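Six months with a power bank that thinks it knows best

Monday, November 10, 2025

Back in May I bought a Vilance power bank, the big one, the size of a paperback and the weight of a better paperback. My old one had swollen up like a cushion and I'd been told, more than once, to stop keeping it in the bedroom.

The Vilance has 2 USB-C ports, a small screen and an app. I did not want the app. The power bank wanted me to have the app, and said so on the small screen every time I pressed the button, until I gave in somewhere on a train platform with one bar of signal.

The good first. It charges my phone fast, properly fast, the sort of fast where you plug in, make tea, drink half of it and find you could have left the house already. It will do a laptop as well, though it gets warm doing it and makes a very faint noise that I'm choosing to call a hum. I've taken it on two long weekends and to my sister's, where there is one socket in the spare room and it's behind the wardrobe.

The percentage on the screen is another matter. It goes from 100 to 23 at a stately pace, then from 23 to nothing in the time it takes to find a cable. I wrote to Vilance about this and they told me the reading was "adaptive". I've had bosses like that.
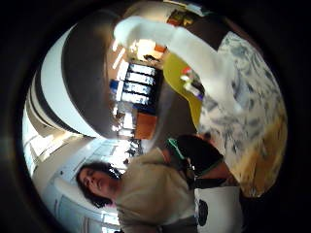
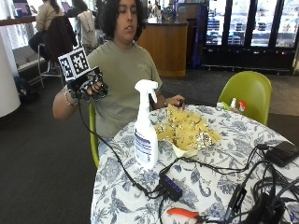 The cable situation

No cable in the box. There is a slot in the box shaped like a cable, with a leaflet in it telling you which cable to buy. The one they'd like you to buy is theirs, and costs nearly a third of what the power bank did.

I bought a Mundholm one instead, braided, two metres, from the shop by the station that also does keys. It works. The screen on the power bank shows a little yellow triangle when it's plugged in, which the manual says means "accessory not recognised" and which I have decided to take as snobbery. Same charging speed as far as I can tell, and I did sit there with a stopwatch one Sunday, so I can tell.

My other cable, a Seyoum, came free with a bike light and charges the phone at the speed of moss. I keep it for guests.

About that app

The app is called Tramimine, for reasons I haven't been able to establish, and it wants Bluetooth, location, notifications and my date of birth. In return it tells me how full the power bank is, a thing also shown on the front of the power bank.

It does keep statistics. As of this morning I have "shared" 1,057 units of energy with my devices. It doesn't say what the units are. There's a badge for it all the same, and another for using the thing 6 days running, which I got during a week when the socket in the kitchen had stopped working.

There was an update last month that moved the off switch for the screen light into a menu called Wellbeing. I found it eventually.

Would I buy it again? Probably, yes, if it was on offer and I could have the model without the Bluetooth, which they stopped making in the spring. The old one has gone to the recycling point at the tip, in a sand bucket, and the bedroom is once again a place where things only charge if they're supposed to. If anyone knows how to get rid of the yellow triangle, the comments are open.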